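Shelf life and labelling for frozen pies sold from a farm shop counter

Skavevetti
We run a small farm shop and want to start selling our own meat pies frozen, 500 g each, from a chest freezer by the till. They are baked, chilled and frozen on site. Two things I can't settle: how long to put on the best before date, and whether a label on the freezer lid is enough or each pie needs its own. We will also sell a few chilled, if that changes anything. 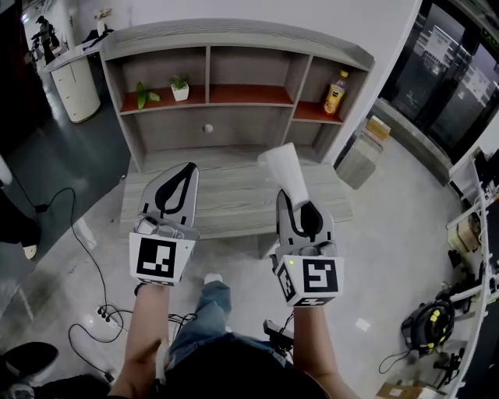 Plitex
Label each pie. If you wrap them before the customer picks one, they count as prepacked for direct sale, so the name and full ingredients list go on the pack with allergens emphasised. A lid notice doesn't cover it. Use freezer-grade labels - ordinary paper ones lift at the corners.

Chilled pies need a use by date. We give ours 4 days including the day of baking, but yours should come from your own lab tests.

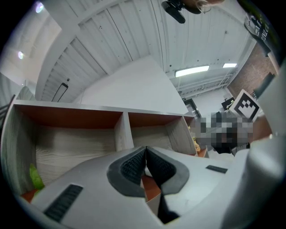

For frozen stock we put three months, mainly for pastry quality. Keep the batch number on the pack and in the freezer log, and print the reheating instructions: ours say more than 30 minutes from frozen, checked with a probe.

Hudora
Ring your council's food team before you print anything. Ours rang back in 7 days. We just do a sticker with the date on.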